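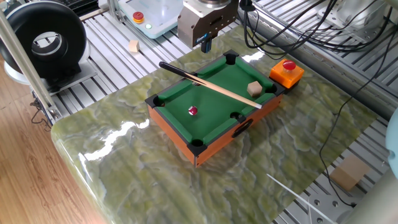
The Compliance Officer Who Reads Everything

May
By the Garken staff

9 minute read

Print | E-mail

Halima Odukoya would like you to know that she has read your e-mail. If you work at the brokerage firm where she runs supervision, she has read a fair amount of it, along with your outside business disclosures, your brother-in-law's limited liability company paperwork and the seminar invitation you hoped to mail on Monday.

"People think I'm looking for crimes," she says. "Mostly I'm looking for adjectives."

Adjectives are the trouble with retail communications, in her telling. A representative writes that a municipal bond fund pays income. Fine. He writes that it pays steady income, and she starts to lean forward. By the time he gets to "rock-solid," she has picked up the phone.

Odukoya is the chief compliance officer at Edex, a small broker-dealer with 32 registered representatives in 7 branch offices, most of them above or beside something else. The Stostlow branch shares a wall with a dentist. She says you can hear the drill during suitability reviews, and that it has done wonders for candor.

She came to the job sideways. Her first post in the business was answering phones at a firm called Isah, where she spent two years transferring callers to brokers who were at lunch. She passed her licensing exams at night, sold mutual funds for a while, and found that she liked filling out the new account forms more than she liked opening the new accounts. "My manager took me aside and said, 'Halima, the client signed 20 minutes ago, you can let go of the pen.' That was my career counseling."

She moved to the back office the following spring and has stayed on that side of the glass since.

I ask what a supervisor at a firm this size does all day, and she turns her monitor toward me, then thinks better of it and turns it back. The surveillance system flagged 1188 messages last month. It works from a list of words: guarantee, promise, complaint, lawsuit, "off the record," "call my cell." She and one assistant go through them. Most turn out to be people guaranteeing they'll be at the potluck.

"One of our reps coaches softball. Every week in the season he writes to the parents from his work account, and every week he promises something. Snacks. Rides. I've asked him to use his own e-mail for it. He promised he would, and that got flagged too."

The ones that matter, she says, seldom look like much. She describes a note, some years back, in which a customer asked why a check had been made out to the representative's own company. The word "check" wasn't on the list. Her assistant spotted it while looking for something else, and the representative was gone by the end of the week. The word is on the list now, and so she also reads a good deal about people checking in, checking the weather and checking whether anyone has seen the stapler.

She's not sentimental about the written procedures either. The Edex manual was 41 pages when she inherited it, and several of those described how to handle telegrams. She rewrote it over one winter. It's longer now, and she admits she can't claim it is loved.

"I put a sentence in the middle of the gifts section that said, 'If you have read this far, come by my office and I'll give you a candy bar.' I bought a whole box. I ate most of it myself."

How many came by?

"Two. One of them was the assistant, and she had typed it."

We talk for a while about gifts, a subject on which she has firm views. A mutual fund wholesaler may buy lunch, within limits. He may hand out a golf ball with a logo on it. What she objects to is the basket — the large kind, in cellophane, that turns up in December addressed to nobody in particular. A basket has to be valued, logged and divided by the number of people who ate from it. She has spent a morning calling around to find the price of a pear.

"The wholesaler told me it was a thoughtful pear. I said I needed it in dollars."

The annual branch inspections are the part of the job she seems to enjoy most. She drives to all of them herself, with a rolling case and a thermos. She opens desk drawers. She looks for blank forms with signatures already on them, a practice every representative in the country knows is forbidden and a few still regard as good manners toward a busy client. She has a standard opening remark, delivered while taking off her coat: "Is there anything you'd like to tell me before I find it?"

Some do. A man at one branch confessed to a second job refinishing boats, which he hadn't disclosed in six years of signing a form that asked if he had a second job. His explanation was that he didn't make any money at it. She asked to see the boats. "They were very nice boats. He still had to fill out the form."

I suggest that this must make her hard to have dinner with. She considers it. Her husband, a school principal, no longer uses the word "guarantee" at home. Her daughter, when she was small, once asked for a later bedtime and attached a list of the risks.

On the regulators, she is careful in the way of someone who expects to be examined again. The examiners who come to Edex are polite, she says, and they ask for things in a spreadsheet. She prefers the ones who have worked at a firm, since they know which closet to ask about. She doesn't dread the exams and thinks people who do should spend less time dreading and more time filing. The last one ended with a short letter and a finding concerning the late update of two home addresses. One of the addresses was hers.

"I wrote myself up. I used the same form everyone gets. I thought the tone was a bit harsh."

Where she does get heated is on the matter of new representatives, and what they're taught before they're let near a telephone. She runs the training for the trainees at Edex, and finds that most arrive able to recite what kinds of products their license lets them sell, and unable to explain any of them to a person over 70 who has just sold a house. So she makes them practice. She plays the customer. She's hard of hearing for the occasion and has a nephew who knows about gold.

"They all want to tell me the yield. I say, 'Young man, can I get my money out if the roof goes?' And there's this long silence, and I watch him go through the whole textbook in his head. That's the question, though. She's going to ask about the roof."

The trainee who did best, she says, put down his notes and told her he didn't know but would find out and call her back at four. She passed him on the spot. He did call at four. By then she had forgotten she was supposed to be the widow and answered the phone as herself, and he had the sense to give her the surrender charge schedule anyway.

She is asked fairly often to speak at industry lunches, usually under a title such as "Building a Culture of Compliance," and she accepts if the parking is free. She doesn't care for the phrase. At her first such talk she said that a culture was something you grew in a dish, and the moderator moved along to the next panelist.

What does she tell them, then?

"Write it down. Put the date on it. If you had a conversation with a client about risk and there's no note, then as far as I'm concerned you had a nice chat about the weather." She thinks a moment. "Put the weather in too, if you want. I've read worse."

Her own accounts, for the record, are held in index funds at another firm, with duplicate statements sent to Edex, where they land in a tray for review. Since she can't review herself, the job falls to the president of the company. He initials them every quarter. She has noticed that he's late with it, and has sent him a reminder, and then a second one, copied to the file.

It was close to five when we finished. She asked whether she could see the article before it ran, and I told her our policy was not to allow that. She said it was a sound policy and asked if we had it in writing.

Print | E-mail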